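Notebook, bimanual packing, April
Trarnham bench, started 9:40

Right, the relabelling idea works! Writing this down before I talk myself out of it.

Quick recap for anyone at Valtport reading along. Until last month we trained the packing policy on whole episodes: suitcase open, items on the table, both arms go, stop when everything is in. We had 700 of those and the policy was fine at picking and hopeless at deciding. It would hover over the case with a cloth in the gripper, drift back, hover again. Lovely smooth motion and no commitment whatsoever.

So I went back through the lot and cut every episode at the moments when a gripper opens or closes, then gave each piece a short text label for what that arm was up to (reach, grasp, carry, place, tuck, wait). Left and right get separate labels, and I think that's the part that matters. In the old data one arm was often idle while the other worked, and the model had no way of telling idle on purpose from idle by accident. Now "wait" is a proper thing it can choose.

After cutting I threw out anything where I couldn't decide on a label in one viewing. That left 1,343 pieces. Fewer than I'd hoped, but they're clean, and I'd take clean every time after this week.

Training: same network as before, same learning rate, label head bolted on the side, 800 epochs. I stopped one run early by mistake (closed the laptop, don't ask) and restarted it from the last checkpoint, so treat the second curve in the Vutiris folder with some suspicion.

Results so far. The hovering has gone. Completely gone, I watched the whole morning's runs with a silly grin. The arms also take turns over the case much better, which I never trained for directly. My guess is that the wait label gives each arm a reason to hold back when the other is inside, but I want to see it with the labels shuffled before I claim that out loud.

Still bad: soft things. Cloth goes in, but it goes in as a lump, and the tuck pieces are the thinnest part of the dataset. The Değirmenci folding trick (pinch the near corner, drag, release low) might help, and it should be easy to demonstrate by hand. Plan is to record more tucks with the case in 6 positions and see if the lumps get flatter.

To do: shuffle test. Left-arm-only ablation. Tidy the label script so somebody other than me can run it. Check the gripper cable slack before the long run tonight, as a tight cable at full reach would spoil a lot of data very quietly.

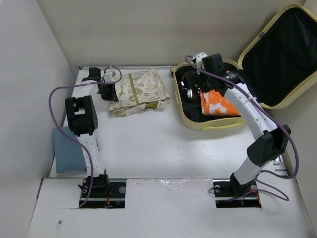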